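# Fitting and Tuning Soft Pads on a Hand-Held Parallel Gripper

These notes cover the second version of the Plollar, a two-finger gripper you hold and work yourself before you ever bolt it to an arm. The first version picked up blocks and cups fine and was hopeless with cloth. Most of the work since then has gone into the pads and the linkage.

You will need the printed body, both housings, the finger links, a set of pivot pins, two pads and a 5 mm reamer. Print the links flat. Printed upright, they split along the layers at the pin holes.

## Linkage

Ream every hole before you put in a pin. Push the pins through dry, close the fingers by hand and feel for drag. If one side lags, take out the outer pin on that side and ream again. Add grease only after both sides move together.

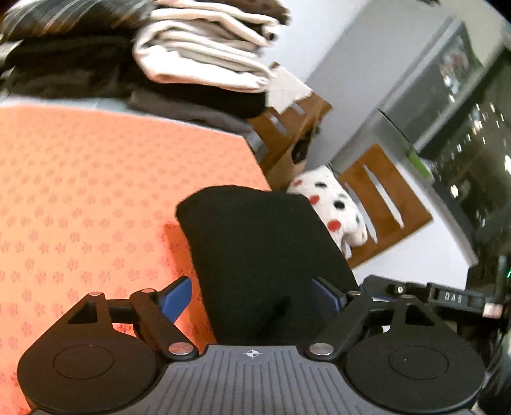 Once the linkage runs free, set the opening stop. Mine is at 32 mm on the Windia controller, enough for a folded edge with some room to spare. Going wider costs you closing time and gains very little on clothes.

## Pads

Cut the pads a little long and trim them on the fingers. They should meet flat along the whole face - hold the gripper up to a lamp and look for light between them. Tadhg Kinsella glues his. I use double-sided tape so I can swap them in a few minutes.
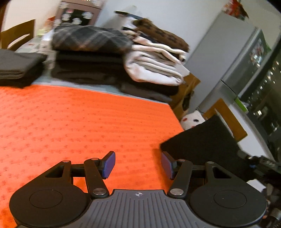 *Botitthorpe, December*

Revised after a month of folding tests. The old closing force was too high and left creases, so I dropped the setting from 792 to something softer and let the pads do more of the holding. Start low and go up one step at a time until the cloth stops slipping. Write the number on the housing with a paint pen.

## Practice grasps

Come in low, with the fingers open, and line up both pads before closing. Zamfira Oprea suggested 13 tries per item before changing any setting, and I have kept to that. 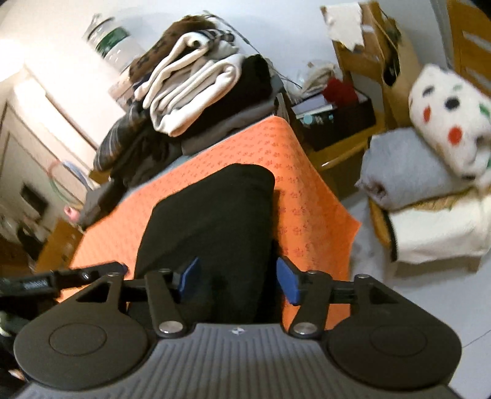

Dark clothes need their own round of tests. On the camera view, folds in black fabric are hard to pick out, and it is easy to close on one layer when you wanted them all. A bright cover under the work helps a lot; against the orange cloth, the outline of a black garment is clear even where the folds are not. Keep the next items stacked behind the work area so you can reach them with your free hand.

If the grip gets worse partway through a session, wipe the pads with a damp rag and let them dry. Check the outer pins too. The Geraghty pins I bought first worked loose, and a drop of thread locker on the caps fixed it.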